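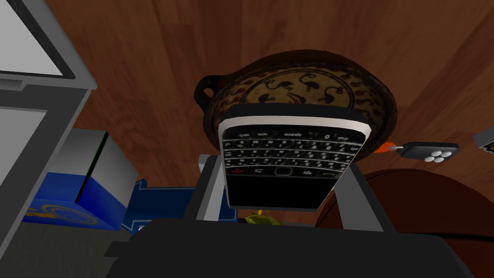
Search this repository
Home Files Issues Wiki Releases

Storley Short Messages

A set of 1796 text messages written in English by adults in and near Storley. Every message was typed on a phone with physical keys. The set was put together for work on spelling, abbreviation and punctuation in everyday writing. It replaces the earlier Brikum list, which had the messages but no word-level notes.

Contents

messages.tsv: one message per line, with message ID, writer ID and text
tokens.tsv: one word or mark per line, with the form as typed and the standard form
writers.tsv: age band, first language, years of texting
wordlist.txt: the 3000 most useful standard forms for lookup, in alphabetical order
split.tsv: which messages are in train and which are in test

All files are UTF-8 with Unix line endings. Fields are separated by a single tab. Quotation marks in the text are part of the message and are not escaped, so turn off quote handling in your reader or you will lose lines.

How the messages were collected

Forty people sent in messages they had already written to friends or family. They picked the messages themselves and could take any of them back until the end of April. Replies from the other person were never collected. Group messages were accepted if the writer had written the whole text.

Names, street names and phone numbers were replaced by hand with tags such as NAME and NUM. Place names larger than a street were left in. Times of day were left in too, which is why "c u at 7" still reads that way.

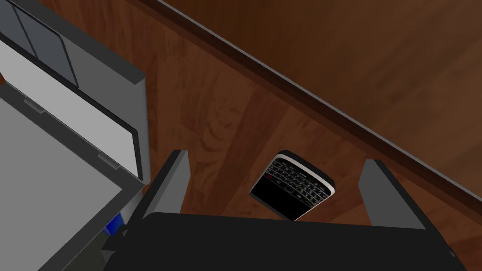
Word-level notes

Each token has a standard form and one code:

S same as standard
A abbreviation (tmrw, pls, bc)
D dropped letter or apostrophe (dont, goin)
K likely key slip, a neighboring key on a QWERTY layout
X other or unclear

Code K is the weakest part of the notes. Two annotators often disagreed on whether "teh" was a slip or a habit. Ottar Eklund made the final call on those. Where he could not decide, the token is X. If you need clean error data, drop K and X together.

Emoticons built from punctuation are one token. Repeated letters ("sooo") are kept as typed and coded X.

Split

The test part has 500 messages. No writer appears in both parts. The split was made once and should not be changed if you want scores that compare with the Vigfúsdóttir baseline or with the Ikari tagger.

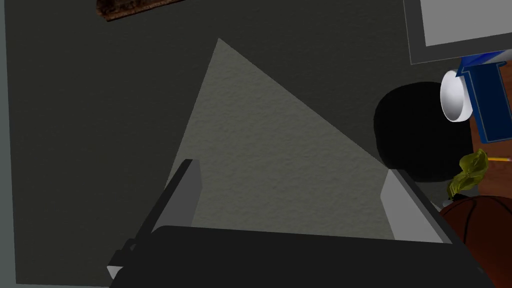
Light triangular patch on a dark gray floor, from above.

Known problems

Older writers are few, and most of the long messages come from two people.
Message IDs are not in date order.
Some messages mix English with another language. The other words are coded X with an empty standard form.
The wordlist has American spellings only, so "colour" is coded X in tokens.tsv even when typed correctly.

Use

Free for research and teaching. Do not try to find out who the writers are. Corrections can be sent through Issues; give the message ID and the line number in tokens.tsv.

Contact: Ottar Eklund, Storley Short Messages | © the contributors | Back to top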